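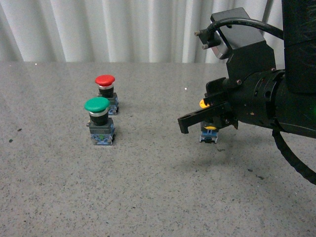

Chamado: bobinadeira de fita PP, linha Ernollow
Aberto por: Shobha Chettiar
Terça-feira, 18 de novembro de 2025

Sintoma: a fita embola na borda da bobina, só nos fusos 2 e 3. Velocidade de 600 m/min.

Verificado: tensão do braço dançarino normal. Guia-fio do fuso 3 com folga – trocado pelo modelo Nurmi. Correia sem desgaste.

Resultado: fuso 3 normalizado. O fuso 2 continua com defeito acima da metade da bobina.

Pendente: came do fuso 2, pedido à Gronix, entrega em dezembro. Até lá, rodar com bobina menor.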